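# Insides of an old Dell, and the bench it sat on

Hello again! It's been ages since I put any pictures up (the last lot went up in June, I think) so have a batch of desktop innards. I love a computer with its lid off. Jamie Bainbridge gave me a corner of the benches at Wergate, out on the Tadenside road, and I came home with far too many close-ups. Four of them made the cut.
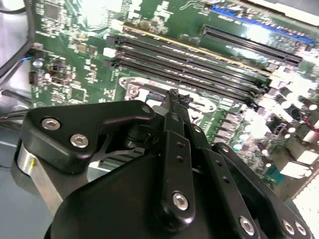
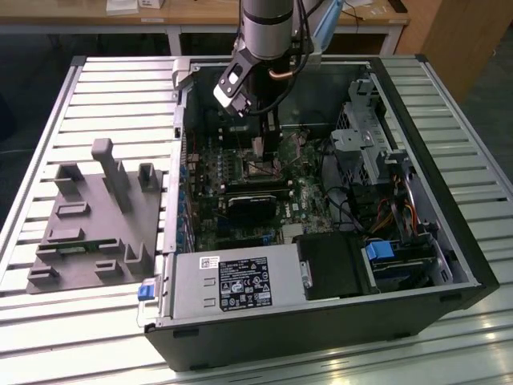
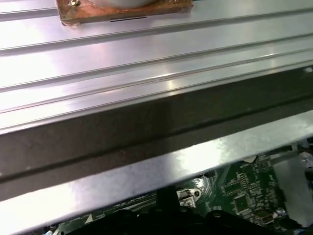
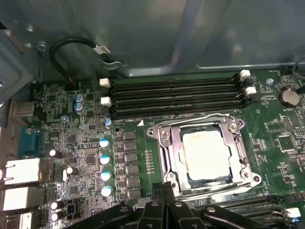
*Memory slots, the opened-up tower on its side, aluminium extrusion, and the processor socket with its load plate up. Wergate, 27 November 2019.*

A few notes on each, for those of you who like that sort of thing.

**First one.** Four black memory slots, all empty, marching across the board on the diagonal. I do like how they line up with the long expansion slot further over. The glare is fierce in places and the green goes nearly white, but I've left it alone (I tried darkening it and the whole board turned to pea soup). The blue strip at the top is my favourite bit of colour in the set.

**Second one.** This is the one to look at if you want to get your bearings. The power supply is along the bottom with its big black label of ratings, and the drive cage is up in the top right with the red, yellow and black power wires bundled below it. You can make out DELL on a little white label on the board too. I'm very fond of the blue plastic tabs! Blue means "this bit is meant to move" in these machines, and once you've got that in your head a strange case is a lot less alarming. My first desktop had nothing of the kind and I spent a whole evening looking for the catch.

**Third one.** Grooves! It's a length of aluminium extrusion from very close up, with a copper-coloured plate on it, up near the left. Hamdia Ayele thought it was a roof when I showed her, and now I can't see it as anything else. The lavender tint in the middle is just as it came out of the camera, I haven't fiddled with it. The plate has gone blotchy in that nice old-saucepan way.

**Fourth one.** The processor, still in its socket, with the metal load plate folded back. There's a whitish, slightly yellow film of old thermal paste across the top. If you're cleaning one of these at home, a lint-free cloth with a drop of isopropyl on it does the job nicely, and go gently round the edges. I get through a 500 ml bottle quicker than I'd like to admit. The round silver thing up in the corner is the coin-cell battery, which is worth swapping if an old machine keeps forgetting what day it is.

I've put the bigger versions in the Komico folder with the rest, under Veres (that's my name for the old desktop albums, don't ask, it was a cat). There are 92 pictures in there now and roughly 30 are of screws, so have a rummage if that's your idea of a good evening. It's certainly mine.

If anybody wants a print, the fourth comes up well on matt paper. The first one doesn't, all that shine goes flat and chalky, so I'd go for gloss there. Drop me a line with the size you're after and I'll see what the printer's got left in it. Next time I'm hoping to do some old keyboards, as Jamie says there's a box of them under the stairs.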